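Folding and putting away a plaid cloth

Suitable for tea towels, napkins and small tablecloths. Allow 2 minutes per cloth once you have done a few.

Before you start

Clear the tabletop and wipe it down. Crumbs get caught in the weave and are hard to shake out later. Check the care label as well - most of our 100 per cent cotton cloths can be washed at 40 degrees, but the Prilosano ones shrink and need a cool wash. 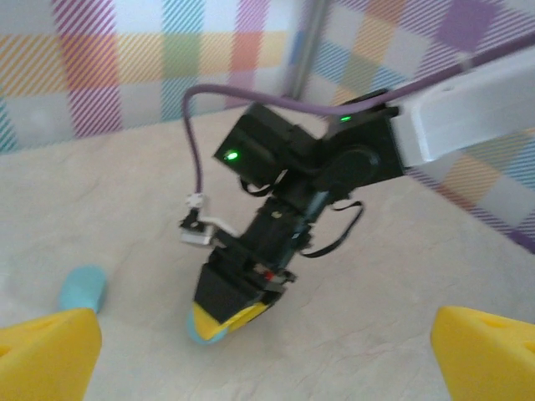
Iron the cloth if it needs it and let it cool before folding. A warm cloth takes creases you don't want.

Folding

Lay the cloth flat with the pattern facing up. Smooth it from the middle outwards with the side of your hand. Move any small items well away from the edge so they don't end up inside the fold.

Use the bands of the pattern as a guide. Bring one edge over to meet the opposite edge and line up the stripes, then press along the fold. Turn the cloth and fold again the same way. Larger cloths need a third fold.

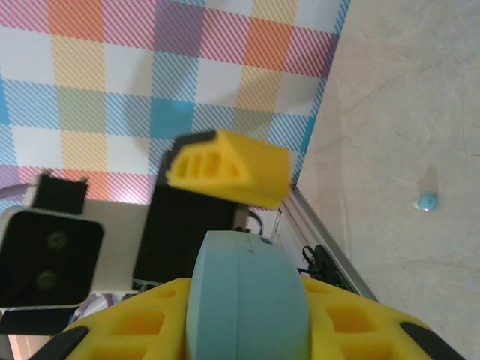 Neklow Household Skills Club - Linen and Table Group

If the stripes don't meet, open the last fold only and try again. Older cloths are often slightly out of square, so match the corners and ignore the pattern.

Stack with the folded edge towards you. Napkins go in the Sutter drawer, everything else on shelf 372.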